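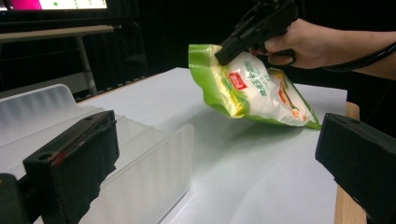
Picking Up Snack Bags and Other Crinkly Things: Tips for Trying Out Hand-Held Grippers

If you have been comparing grippers at your own bench for any length of time, you will know that the hard things are easy and the soft things are hard. A wooden block or a coffee mug will forgive nearly anything. A snack bag with a bit of air in it will not, and I have come to think a plastic bag is the best test object in the whole house. It costs next to nothing, it comes in every size, and it shows you very quickly which fingers are worth keeping.

These are the habits I have settled into since October, when I set up a little corner of the workshop for this and started swapping fingers in earnest. Take what suits you and leave the rest!

Go for the corner first

Most people starting out reach for the middle of the bag, and I did too. The middle is where all the air and all the contents are, so the jaws slide up the slope and close on very little. Try an upper corner instead, where the two layers of plastic are sealed together. Pinch it, lift slowly, and let the bag hang on the diagonal. It looks a bit untidy, but a corner hold gives you a flat, thin edge to work with, and the weight of the contents settles down and away from the jaws.

Once you can do a corner ten tries in a row, move along to the center of the top seal, and after that the side. Keep the belly of the bag for last. Write down which hold you used each time, or the notes from two different fingers won't mean much next to each other.

Wear the strap snug

A hand-held gripper feels light for the first few minutes and then it doesn't. Loop the strap around your wrist and forearm before you start, with enough slack to turn your hand over and no more. My friend Wissam Rizk likes his looser than I do (he has bigger hands and a good deal more patience), so this is one to adjust for yourself. What you are after is a hand that can relax between tries without the tool drooping toward the table.

Comparing fingers fairly

I have been going back and forth between the Trikow fingers and the Hoker ones, both in black, both wide and blocky. The Trikow pair has the softer face. It holds a sealed edge beautifully and is slow to let go of it, so you need to open the jaws a little further than you would expect when you set the bag down. The Hoker pair is stiffer and lets go cleanly, but it wants a straighter approach, and if you come in at a slant it tends to push the bag along the table ahead of it.

To keep things fair I do the same 4 bags with each pair, in the same order, and I do them again after a cup of tea. Hands get better during a session - mine certainly do - and whichever pair goes second gets the benefit of that. Swapping the order on the second round evens it out nicely. So far I have 158 tries in the notebook, and the corner hold is well ahead with both pairs.

Wipe the finger faces with a barely damp cloth between rounds. Dust and snack crumbs make a good finger feel like a bad one.

The table matters more than you'd think

A pale, smooth surface is my favorite for this. Shadows show up softly on it, and a shadow is a wonderful guide to how high you have lifted, especially if you are watching through a camera view and have lost your sense of depth. It is a slippery surface for plastic, mind you, and a bag will skate if you press down on it. Close the jaws from just above and let them come in from both sides.

If your bags still run away from you, lay a thin cotton dish towel down for the first few rounds, then take it away when you feel steadier. Mark the towel rounds in your notes so they don't get mixed in.

Use a tray with dividers

A plastic tray with ridges and sections makes a very handy target. Dropping a bag on open table tells you only that the gripper opened. Setting it into one section, without knocking the divider, tells you how well you can see past your own fingers and how cleanly they release. The frosted sort is good if clear plastic gives you glare.

Keep the tray to one side and leave the middle of the table for the picking up. Masri sells a nice deep one, but an old drawer organizer would do the job just as well.

Camera and screen

Check your view before each round, including both fingertips when they are wide open. I once did a whole evening with one finger half out of view and had to throw the lot away. If you have a monitor nearby, turn the brightness down a touch so that it doesn't throw colored light onto shiny packaging.

The Clestwood controller has 2 speed settings, and for bags I would stay on the slow one. The fast setting is grand for boxes and cans, but a quick lift sets a light bag swinging, and then you are waiting for it to settle before you can place it anywhere.

When a bag is worn out

Plastic that has been pinched over and over goes soft and wrinkly, and a wrinkly bag is easier to grab than a fresh one. I retire mine after around 4 sessions and put a new one of the same kind in its place. Keep a few spares in a box under the bench, and do label them, or somebody will come along and eat your test objects.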